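Small shelves, small pots: a tabletop display maker on spans, feet and finish

Published May 4, 2026

The Urkura range consists of a single-board tabletop shelf in three widths, sold flat with a bag of screws and a hex key. It is made by Tollel, a workshop that also produces plant stands and wall rails. We spoke with the workshop's product designer about how the shelf is specified, what people put on it, and which parts of the design have changed since February.

The designer asked that the conversation stay on the product. It began with load.

"Customers ask for a maximum weight, and we give one, but on a shelf this short the board is rarely what fails," the designer said. "A planter with wet soil in it weighs more than people expect. The board will take it. What moves is the joint between the upright and the cross member, if the screws were not tightened in the right order."

The order is printed on the first page of the instructions: back screws to finger tightness, then front screws, then the unit stood on a flat surface before anything is tightened fully. According to the designer, most returned units have been fully tightened while lying on one side. The frame then sets with a twist of 3 millimeters or so at the foot, and the shelf rocks.

Rocking is more noticeable on a hard, glossy surface than on carpet or raw wood. The workshop tested rubber feet, felt feet and bare metal. Felt was rejected after it picked up grit. Rubber held well but left marks on two of the lacquers in the test. The current version ships with bare ends and a sheet of clear pads that the customer may apply or leave off.

"I leave them off on my own table," the designer said. "I lift the shelf when I want to move it. I don't drag it."

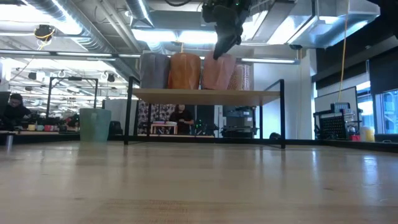 Arranging pots on a narrow board is mostly a matter of rim width. The designer measures a pot at its widest point, adds a finger's width for handling, and lays out the row from the outer ends toward the middle. Wide, rounded pots use up the board quickly. A gray-purple pot with a faceted surface and an orange one of similar size can stand right beside each other, as they do on the pale board here, with a narrow gap before the pink pot. The pink one leans slightly. On a pot that leans, the designer checks the base for a raised seam first and then the board for crumbs of soil. Anything that does not fit in the row goes on the table, like the pale green pot to the left of the shelf, wider at its rim than at its base.

Color was discussed only briefly. Tollel does not sell pots and has no view on which ones should be bought. The board is kept pale and the frame black so that the same unit can be used in a kitchen, an office or a shop window. A version with a stained board was made in a run of 50 and not repeated.

"The stain was uneven at the end grain. We sanded and sealed the ends, which added a day to each batch. It did not sell any better than the plain one."

Sales of the plain version reached 3,306 units at the end of the last counting period. The designer attributes a large part of that to Gredo, a chain of garden shops that places the shelf next to its cash registers. Shop use has exposed one weakness. Staff take pots off and put them back many times a day, and the front edge of the board wears through its finish before the rest does. The edge is now rounded slightly more and given a second coat.

Asked how the edge was tested, the designer described a plain procedure. A weighted ceramic ring is slid on and off the same spot until bare wood shows. The older edge lasted 38 cycles under the heaviest ring. The figure for the newer edge has not been released, and the designer would say only that it was higher.

The side pieces of the frame rise a little past the board. Customers sometimes ask for them to be cut flush, and the workshop declines. "They stop a pot from being pushed off the end. They also give you somewhere to hold the thing. If you pick it up by the board, you are pulling on the screws."

For care, the recommendation is a barely damp cloth and a saucer under anything with a drain hole. Oil is not needed. If a ring does form, the designer suggests letting the board dry for a full day before sanding, and turning it over if the mark is deep. Both faces are finished, and the screw holes are symmetrical.

A two-board version is being developed with Hsieh, the metal shop that bends the frames. The prototype stands on wider feet, and its upper board is set back from the lower one so that tall plants have room. No price has been set.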